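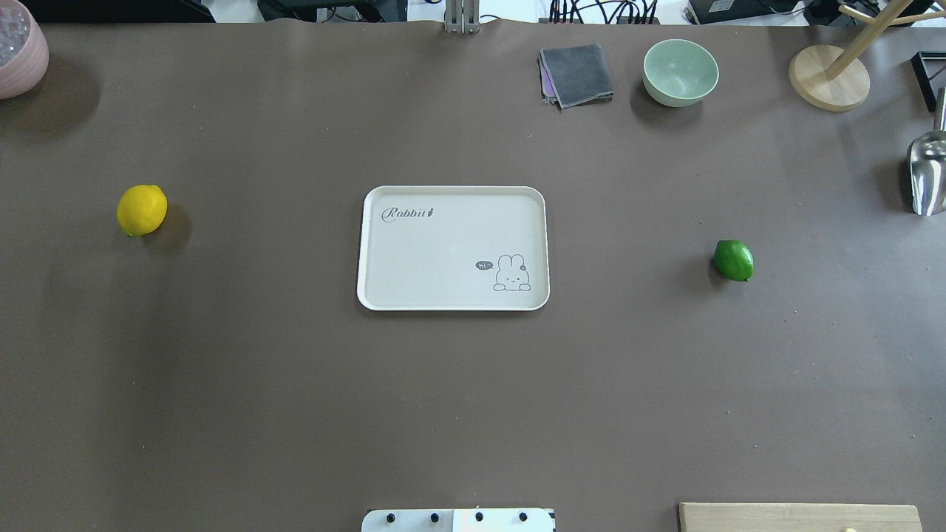

Tray, lemon and lime on the work table.

2. Planning the Purchase

This section covers what to settle before you order a Marchand two-arm table station. Read it before requesting a quote from Datora.

2.1 Measure the room
Allow clear floor on every side of the table, plus a desk for the operator within reach of the teach pendants.

2.2 List the tasks
Write down each task and the items it uses. Household items such as trays, bowls and cups are bought locally and do not appear on the quote.

2.3 Choose one arm or two
Price both versions. The second arm adds to the cost of cables, grippers and service as well as the arm itself.
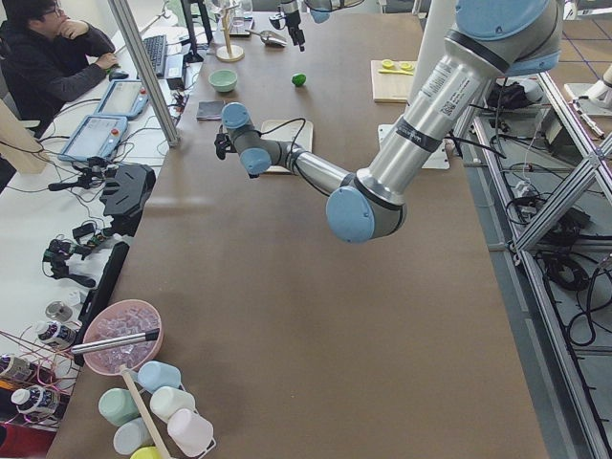

2.4 Set the budget
Enter the station, shipping and installation on separate lines. For the Mirnwood site, Yupin Limsakul entered 2275 for spare grippers and cables and roughly 2000 for tableware, fruit and other supplies in the first year.

Note: Fresh produce is a repeat cost. Put it under supplies, with a monthly amount.

2.5 Check the reach
Mark the farthest points where items will be placed and send the sketch with your order. Small items set near opposite sides of the table

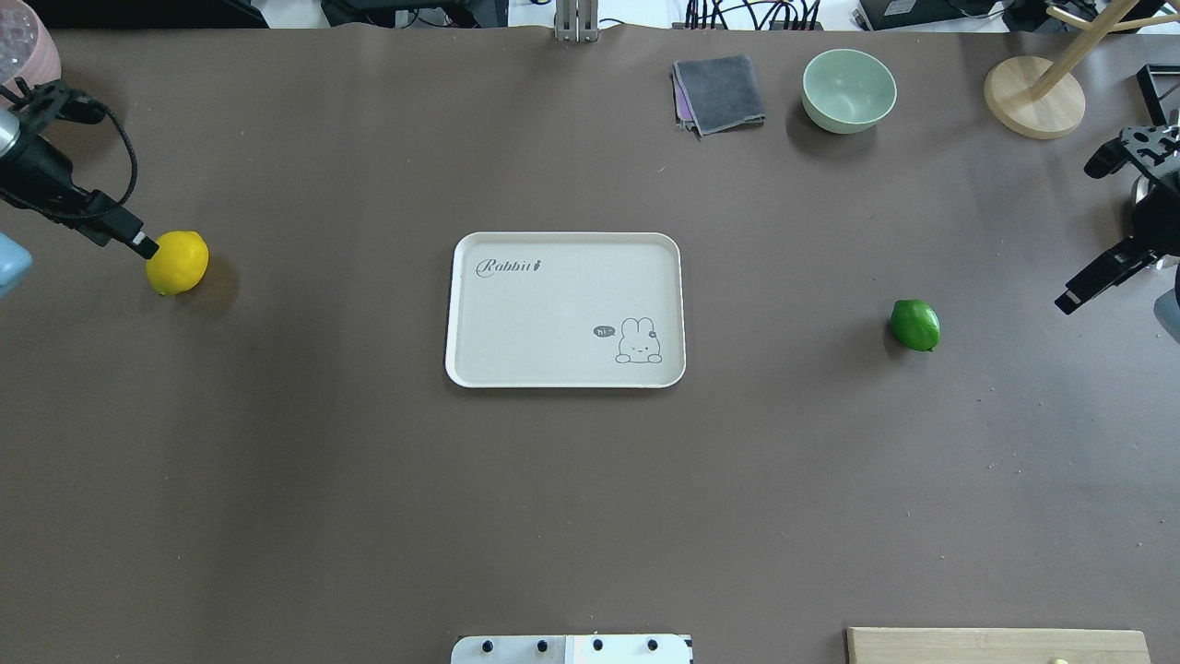
should be marked separately, with the arm that will handle each one.

CAUTION: Do not order the Flellex table extension until the reach check has been approved in writing.

2.6 Submit the order
Send the task list, sketch and budget sheet to Catalina Insaurralde at Datora. Allow 10 weeks for delivery. Orders placed after November are quoted at the new price list.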